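Wednesday, door task, Rarnero sim

Picking up where I left off with the bathroom door. Quick recap for anyone reading over my shoulder: the planner (Rantala, the rewrite) gets the robot to the door fine, and then everything interesting goes wrong in the last hand's width. Today was supposed to be grasp tuning only. It was not grasp tuning only!

Ran a batch of 50 with the new pregrasp offset. 28 closed on the knob and held on long enough for the door check to pass. That's better than I feared and worse than I'd bragged about at lunch. The pregrasp I'm after has one finger on each side of the knob, wide open, hand coming up from underneath so the wrist still has some roll left for the turn.

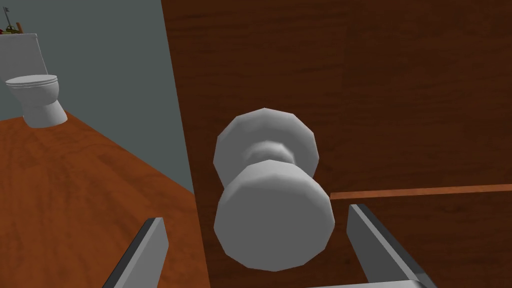
## Knob collision mesh

Spent way too long on this. The knob is pretty coarse, you can see the flats on it, and I had convinced myself the fingers were catching on a facet edge and slipping. So I swapped in a smoother collision mesh and reran the failures with the same seeds. Same failures. Put the old mesh back, it's cheaper anyway.

What did help was dropping the closing speed and letting the force controller settle before the wrist starts to roll. I had those two overlapping to save time (my idea, sorry). They're sequential now, with a settle of 4 control ticks.

## Base placement

The other chunk of failures is the base parking somewhere silly. Rantala scores parking spots by reachability of the knob and nothing else, so it's happy to tuck the robot in beside an open door with the arm off on the sink side, gripper up and empty. Reachable on paper, sure, but the elbow has to go the long way around and the trajectory optimizer gives up. 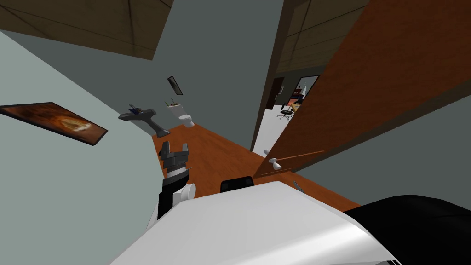 I added a cost for joint travel from the current arm pose, plus a small one for being inside the door's swing. Weights are guesses — I want to sweep them properly before anyone copies my config. Also the swing cost needs the hinge side, and right now I'm reading that straight from the scene file, which is cheating. It should come from perception like everything else.

Speaking of which, the Zatance detector. It wants to give me a knob pose every single step no matter what the hand camera is looking at. With the gripper pointed at a bare gray wall it'll still hand back something, low confidence, and my filter was blending that in as if it meant anything. 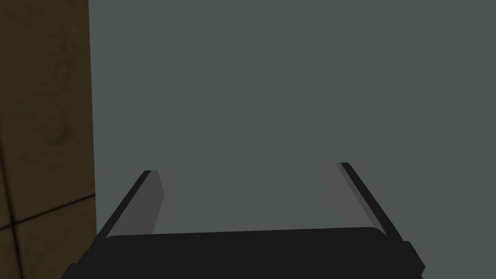 So now the filter drops anything under threshold and holds the last good pose, and after 3 misses in a row it bails out to a re-look behavior. The re-look is dumb (back up the wrist, pan toward the last known knob position) but it's in and the unit tests pass.

Still open:

- sweep the parking weights
- hinge side from perception, please
- log the detector confidence next to the gripper state, I keep lining them up by hand
- try the Pestville layouts, the doors there swing the other way and I bet something breaks

Config is pushed on my branch. Don't merge it yet, the settle ticks are still hardcoded.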